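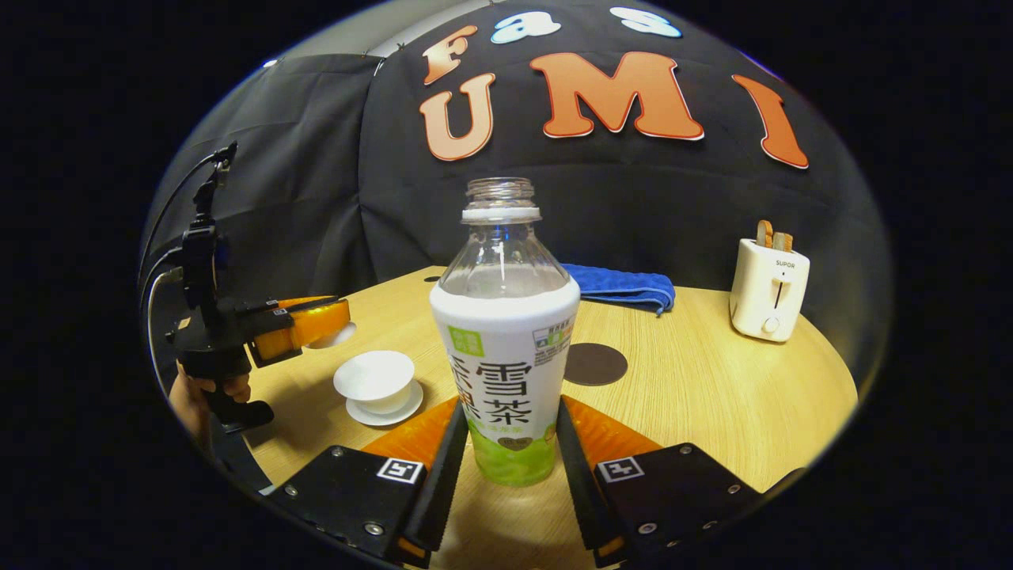 Right-hand gripper on the tea bottle, left hand waiting its turn by the cup.

I joined the robotics club in February because I wanted to build a robot. What I have done since February is pick things up and put them down again, with a gripper in each hand, like a very cautious lobster.

Our project is called Presenness. The name was Riku Arai's idea and the rest of us were too tired to fight it. The plan is for two robot arms to lay out breakfast, and for that they need people to show them how breakfast goes. So we stand at the round table and show them. The target for the bottle task alone was 48 good runs, and I say "good" with some bitterness, having lost plenty to dropped bottles, bumped saucers and one sneeze.

You would think a bottle is a bottle. An empty one weighs nothing, though, and if you squeeze as if it were full the sides go in and the whole thing hops out of the fingers. Masaru Koyama, who has the steadiest hands in the club and knows it, told me to close slower. I closed slower. It hopped out slower.

My best advice, for anyone at another school doing this:

Go in low, down on the label, where the plastic gives you something flat to push on. Up at the shoulder it slides.

Keep your elbows in. I cleared half the table with mine in week two.

Stop talking while recording. It makes you wave your hands, and your hands are the data.

The lidded cup is a separate misery. That little knob on top is all you get, and the lid is rounder than you want it to be. I've asked if we could switch to a mug. Riku says the lid stays.

We trained on the first batch last week and ran it on the arms in the workshop. Out of 6 tries the robot got the bottle twice. On the other four it approached beautifully, paused, and closed on the air next to it, which Masaru says is exactly how I do it. I went back and watched my runs. He has a point.

The team from Gritthorpe has a folder of 1605 runs, according to their page. We meet again tomorrow at four, and I'm on cup duty.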